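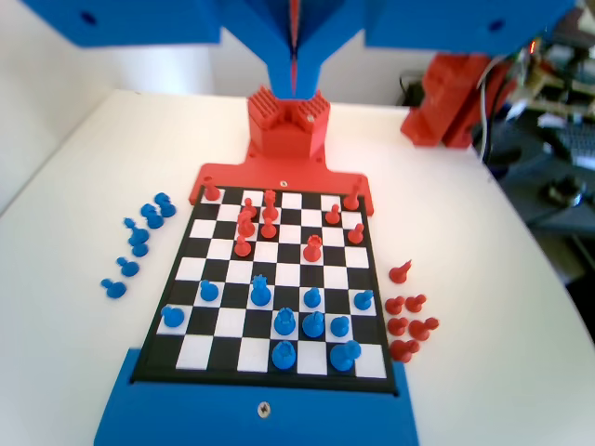
Chess robot, week whatever

Dec 29, 2019

Quick one before dinner. Club room is open over break if you ask nicely, so I've been in most afternoons. The robot plays chess now. Sort of. It plays the first 14 moves fine and then gets weird.

For anyone new: this is our entry for the Sudeo student build contest. Everything blue or red came off the club printer, pieces included. We ran out of blue twice. Budget was spent by July, mostly on motors, so the rest is whatever was in the drawers.

Where things stand

Gripper is version 20. Red one. Grabs pawns every time, grabs the king most of the time, hates bishops. The pointy tops slide. Going to try a bit of rubber inside the jaws tomorrow, Nodine sells sheets of it cheap.

Captures go off to the sides, blue on the left, red on the right. Right now a person does that by hand. I know, I know. The arm can reach past the board but the code for "put it down somewhere that isn't a square" isnt written. I keep saying I'll do it and then I fix something else.

Mini board is staying. Somebody wanted a full size one and I did the math on the arm and no. Just no.

Software is the Culer library for the motion stuff plus our own mess on top. The main file is over 2000 lines. One file. Please don't judge. Splitting it up is on the list, under the wiring, which is also on the list. The cables behind the tower are bad and I unplugged the wrong one on Friday and lost a whole test game.

Speed: 30 seconds a move. Too slow for the contest clock, we need to cut that down alot. Most of it is the arm going home between moves when it doesnt need to.

The Hämäläinen kids (other school, scary good) have posted video of theirs already. Ours is prettier. Theirs finishes games.

Ok, food. More when the rubber shows up.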